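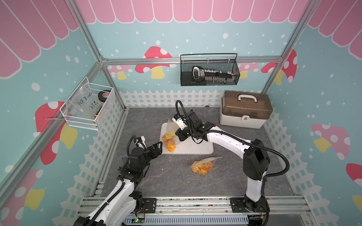 Remedios Valcárcel maintains that a bench should be laid out before anyone decides what work is to be done on it, and that most packing rooms get this the wrong way round. Readers who have worked in a small shop or stockroom may not agree with her. The point is worth keeping in mind through this chapter all the same.

Chapter 8
The Bench and What Hangs Above It

Chapter 7 dealt with shelving and the storage of stock. We now come to the bench, where goods are cut, wrapped, taped and labelled. A bench has a top, and it usually has walls or uprights at the back and sides. Beginners tend to use only the top. Tape, bags and cutters collect there until the space left for work is no bigger than a tray.

Wire mesh baskets are the simplest remedy. A basket can be hung from a rail at the back or fixed to a side wall, and its contents can be seen through the mesh. Bags and tape may share one basket. A cutter with exposed teeth is better kept in another. Small parts which would fall through the mesh belong in a lidded box with a handle, stood in a back corner.

A cutting board stays on the top, within reach. The surface around it should be left clear.

Decoration is a matter of taste. Painted or printed walls do no harm, whether they show mushrooms or a picket fence, provided labels can still be read against them.

In this chapter you will learn how to:

measure the reach of a seated and a standing worker
choose between hung and standing storage
draw up a bench plan to scale

Section 8.1 begins with the packing room at Fellosero, where 3 benches handled 601 parcels in January. You will need a tape measure and squared paper.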